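Unit 3: Comparing End Effectors on Large Thin Parts
Instructor: Weidong Yuan
Lab support: Charito Lumbao (bay open until 4 p.m.)

Last unit you picked small rigid blocks with the two-jaw Closus. In this unit the part is a molded plastic panel. It is long and thin, it bends when you hold it off center, and it has openings in places where you might want to put a finger.

Grippers in the comparison
Closus: parallel jaw, flat pads
Samonte: vacuum, two cups
Pakeo: multi-fingered hand

Each group runs all three. Do 29 picks per gripper, same start pose, same controller settings. Log every pick, including the ones you stop by hand.

What to record
Grip point on the panel. Use the rib drawing and mark the spot.
Tilt after lift, read from the head camera.
Any slip during the move to the shelf.
Finger or jaw force at 70 percent speed. The Fisness controller writes this to the log by itself.

Notes on the hand
Fingers close in sequence, so the panel turns slightly before the last one makes contact. Wait for the "closed" flag before lifting. If you lift early the log will show a short force spike and you should discard that pick — don't average it in.

Keep the grip away from the large openings. An edge grip next to a rib or a bracket is usually stiffer than one on the flat skin.

Cameras
The head view is good for part tilt and clearance over the shelf. The wrist view is good for finger position, but it blurs when the arm moves. Take wrist readings with the arm stopped. 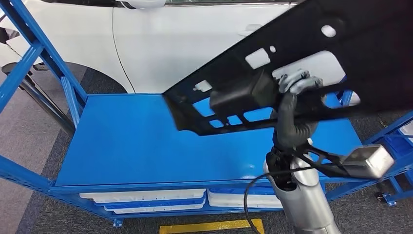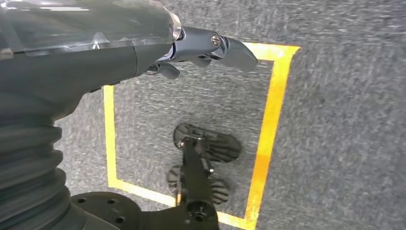

Fig. 3. Multi-fingered hand. First view: gripping the panel over the blue cart. Second view: fingers slightly curled, above the taped square.

Reading for next time: course notes, section on grasp stiffness. Logs are due before lab.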